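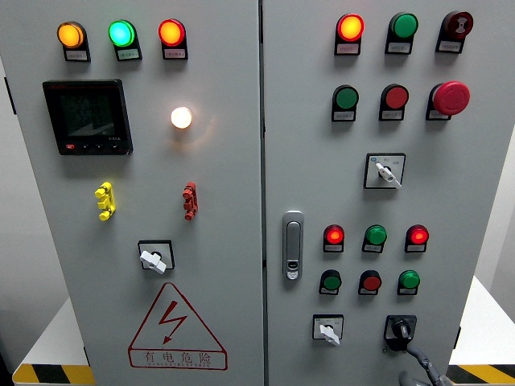 Control cabinet

A control cabinet (also control panel, switch cabinet) is a metal enclosure for electrical gear that runs a machine, a pump or part of a building. Switches and lamps usually on the door, wiring behind it.

History

Early boards were open slabs of slate or marble, live parts on the front. Closed steel cabinets took over during the 20th century, mostly for safety. Georgiev, a small maker in Vodano, was building pump cabinets by hand with a staff of 5. Its designer Dragica Stan kept a paper drawing for every door – most are now lost.

Pilot lamps

Colors follow local or international standards. Red commonly means danger or emergency, yellow or amber an abnormal condition, green normal. White is neutral. Older plants often dont follow this, and red for "running" is still found. 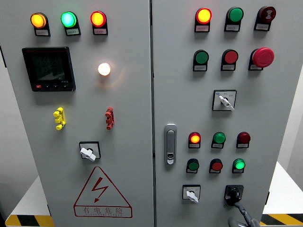

Filament lamps ran hot and burned out often, so a lamp test button was common. LEDs have mostly replaced them. The Fornix waterworks changed 1210 lamps in one refit, under Velimir Popescu.

Supply

Mains frequency is 50 or 60 Hz depending on the country. Meters on the door may show voltage, current and power – models vary alot.

See also

Switchgear
Motor starter
Distribution board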